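The Year I Gave Up the Big Shop

My mother-in-law, Grażyna Szulc, has never in her life bought more groceries than she could carry home in two hands. I used to think this was because she didn't drive. Then last November our car died, and for six weeks I had to shop like Grażyna.

Before that I was a Saturday person. Giant cart, giant list, 107 dollars gone before I hit the frozen aisle, and by Thursday half the lettuce was soup in the bottom of the drawer (I am not proud of the lettuce). My husband called it the weekly burial.

The first walk to Śliwiński, the little corner grocery, was awful. It was raining, I bought two cans of tomatoes and a melon, and I had to sit down on a wall halfway home. Who buys a melon on foot? But by the second week I had figured out what my arms could take, and I'd started deciding on dinner at four in the afternoon instead of the weekend before - which felt wildly irresponsible and a little bit French.

You talk to people, too. Celina Kaczorowski at the register now tells me when the good rye is coming in. She also talked me out of a jar of pickled herring once, and I still wonder what was wrong with it.

I did keep receipts, being the sort of person I am. Over the six weeks we spent 300 dollars less than the same stretch the year before. Some of that was the paper towels I couldn't face carrying. Most of it was snacks.
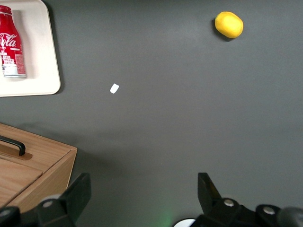 Coca-Cola in the red aluminum bottle: a small treat is easier on the arms.

The kids complained, of course. They missed the family-size everything, and my son made a speech about cereal. We settled on one treat per trip, chosen by whoever came along and carried a bag, and suddenly I had company.

We have a car again now. I still take it out once a month for cat litter and potatoes. The rest of the time I walk, and I haven't bought another melon.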